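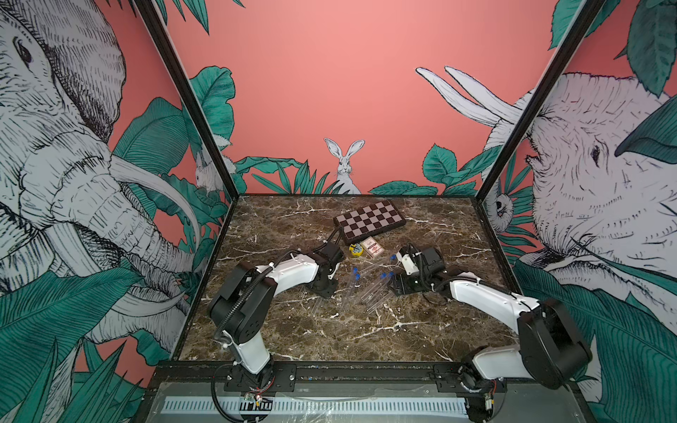 Last updated: 23rd May

How to practise breakfalls at home (without upsetting the neighbours)

I started judo at 41, and the thing that held me back for months was falling over. I'd tense up, stick a hand out and land like a dropped wardrobe. My coach, Liesbeth Verhoeven, got fed up with watching it and sent me home with a little routine. I've been doing it ever since, so I thought I'd write it up for anyone else who's nervous about hitting the mat.

One thing first: get a coach to show you breakfalls in person before you try them alone. And if you've got a dodgy neck or back, ask your doctor, please.

What you need

A mat, and enough room to lie down with both arms out. I use two Ominholm folding mats side by side (they slide apart a bit, so I run a strip of tape across the join). Carpet on its own isn't enough, I tried it and had a sore elbow all week. Move the coffee table right out of the way, further than you think!

Step 1: Just the slap

Lie on your back with your knees bent and your chin tucked. Look at your belt knot, or where it would be. Cross your arms over your chest, then slap the mat with both arms, palms down, at around 45 degrees from your body. Breathe out as you do it. Do 15 of these and check your head stays up the whole time. Mine didn't, and my neck muscles let me know about it the next morning.

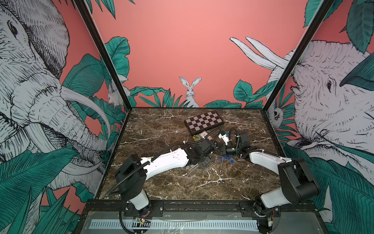
Step 2: From sitting

Sit up with your legs out in front and your arms crossed. Roll back with a rounded spine and slap just as your shoulder blades come down. If you slap too late you'll feel the thud in your ribs. Don't reach behind you – that's how people hurt their wrists. I did 5 slow ones, had a rest, then another 5.

Step 3: From a squat

Same again, only now you start in a low squat, heels as flat as you can get them. Sit down close to your heels and roll. The mistake I kept making was jumping backwards a little, which meant I landed flat on my bum with a horrible jolt. Roel Dijkstra, who I train with, told me to think about making myself small first and falling second, and that sorted it out for me.
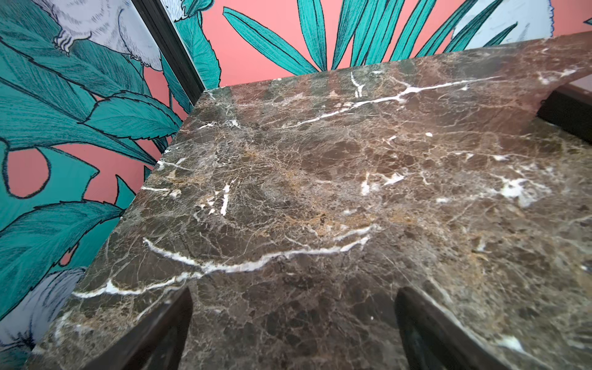
I stayed on the squat version for most of May before I was allowed to try it standing, and I'm glad I did. By then my arms were going out on their own and I'd stopped holding my breath.

Step 4: To the side

From the squat, sweep your right leg across in front of you, sit down on your right side and slap with your right arm only. Left hand on your stomach. Then swap. Everyone has a bad side, so give yours a few extra goes. Keep your knees and ankles apart when you land, or they'll knock together and you will swear.

How often?

I do ten minutes before tea, three times a week. Stop if you feel dizzy or your head touches down, and leave the standing falls for the club.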